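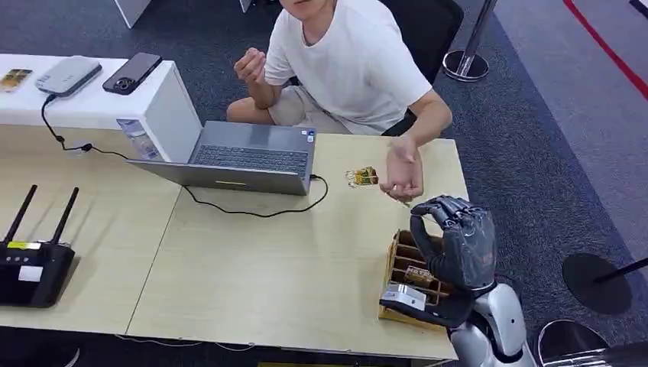

Table 2, window side: laptop, cable and the slatted crate.

Search this site Go
Facilities > Shared rooms > Kumsa Room > Workspace checks

Kumsa Room: tables, seating and cables
Checked by: Tobiloba Adeleke
Read over by: Chibuzor Nnaji
Date: 25 April 2022

Marks used: OK / OK with comment / To do / Not checked

1. TABLES

1.1 Tops sound, no splinters or lifting edges. OK
I ran a cloth over every top and it didn't snag once, which is a lovely change from last time! The light wood has come up really well after the new oil.

1.2 Tables stand level and don't rock. OK with comment
Table 4 has a slight wobble if you lean on the far corner. A felt pad has been put under that leg and I'm pleased with it so far. Have another lean on it at the May check, please.

1.3 Room to work with both hands. OK
Plenty of bare wood round the laptop on table 2, even with the crate on the near edge.

2. CHAIRS

2.1 Backs and armrests firm. OK
I sat in all of them (best part of the job) and gave each armrest a good push down. The black chairs are wearing very nicely.

2.2 Legs clear of cables on the floor. OK

2.3 Seat heights adjust. Not checked
Ran out of time. Chibuzor, could you do these?

3. CABLES AND DEVICES

3.1 No cable crossing a place where people walk. OK

3.2 Cables on table tops kept short or tidied. OK with comment
The thin black one from the laptop on table 2 makes a great long arc over the wood. It isn't a hazard to anyone walking past, but a sleeve or a mug could easily catch it. A cable clip would sort it in seconds, and we have a whole bag of the Stureck ones in the drawer, so do use them!

3.3 Cables hanging from cabinets. To do
A black cable comes off the flat grey device on the white unit, drops over the front and carries on towards the laptop. I would love to see this one run along the back instead. Until then, keep that side of the unit free of bags and chairs.

3.4 Plugs, sockets and leads undamaged. OK
No cracks, no scorch marks, no bare wire. Adapter labels all readable.

3.5 Devices have air round them. OK
Nothing stacked on the grey device or the laptop.

4. SMALL THINGS ON SURFACES

4.1 Crates and trays away from table edges. OK with comment
I'm a big fan of the little wooden crates, and the open slats mean you can see what's in them without tipping everything out. The one on table 2 sits right at the near edge, though. Slide it in by a hand's width and it's perfect.

4.2 Phones and cards put somewhere safe. OK with comment
Phone lying face down on the white unit, and a small photo card at the end of it. Both fine where they are, but the Lilell trays are on the shelf and would suit them beautifully.

4.3 Loose items cleared at the end of the session. OK
There was a little gold and yellow thing by the laptop on table 2. Please check the bare wood as well as the crates when you clear up, as small bits are easily swept off with the cable.

5. WAY OUT

5.1 Door opens fully. OK
5.2 Exit sign lit. OK
5.3 Route kept clear, 1670 mm at the narrowest point. OK
Measured twice, very happy.

TO DO BEFORE THE MAY CHECK
Reroute cable at white unit (3.3): Tobiloba
Clip laptop cable, table 2 (3.2): Tobiloba
Seat heights (2.3): Chibuzor
Felt pad, table 4 (1.2): look again

Comment from C. Nnaji: Agree with all of it. Seat heights I can do when I'm in for the Stirkine delivery. Spare felt pads are in cupboard 12, top shelf.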